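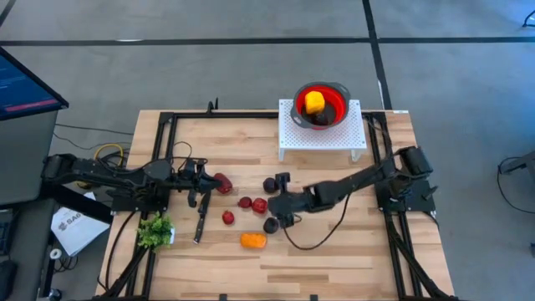
Noboru Takagi wrote in to say he'd skip the talks entirely and just stand by the food sorting table for an hour, and a couple of people seconded that, so I figured I'd better ask properly before I drag my whole family out there.

Posted March 10, 2024 by julby_dad

Okay so, the robotics workshop at Mathebula is doing another open day in August and I've got tickets for me, my wife and our two kids (6 and 11). We've never been to one of these. The page says there's a two-arm demo with fruits and vegetables, then a tour, then a talk, and that's pretty much all it says! My older one is nuts about robots and has been asking me stuff I can't answer. So: is it worth going with a six-year-old? How close do you get? Do the arms do it on their own or is somebody steering them? And is there anywhere to eat, because the last "family day" we went to had one vending machine and it only took quarters. We'd be driving in from Julby, which is 59 miles, so I'd like to know if we're looking at a full day or if we'll be back in the car by lunch.

Noboru Takagi

Went last year, stayed much longer than I planned. The arms are the best part by a mile. They put out a mix of produce, peppers and tomatoes and plums and so on, and the two arms work from either side of the table. Soft round things are the tricky part, so if your kid wants something good to ask, ask how hard the gripper squeezes a plum compared to a pepper. The woman running our session talked about that for 14 minutes and I loved every second (my brother did not).

On the steering thing, it was both when I was there. In the first half someone on staff was driving the arms by hand with a pair of controllers, and in the second half they let the software have a go. The software half is slower. It stops and thinks, then it goes for something, misses, backs up and tries again. If you've only seen sped-up videos you'll be surprised how slow it is in person! My tip is to get there for the first session. They let people up to the line in small groups, and by the afternoon you're looking over a lot of shoulders. Six is fine as long as she or he can stay behind the tape.

The tour is so-so. You walk past a lot of closed doors and they show you the Niller, their old warehouse cart, which was parked and switched off the day I went. I'd do it once.

Food: there's a sandwich counter in the lobby, decent, closes at 3. Bring snacks anyway.

brostau_bound

its fine. parking is a pain, use the Brostau Street lot and walk over. we got there late and were number 851 on the sign in sheet lol. kids got stickers

pepperjack

I'm going to be a little less excited than Noboru, sorry. My youngest was six when we went and lasted through maybe four pickups before she wanted to go see the stickers. The eleven-year-old will be happy, no question. What worked for us was splitting up, so one of us stayed at the demo with the big kid and the other did the craft table down the hall, and then we traded. The talk is really meant for grownups and there were a lot of charts in it. We left halfway and didn't feel bad.

Also bring a sweatshirt for everybody, even in August. They run the air conditioning hard in there and it's all concrete floor. We were done by two, including sandwiches.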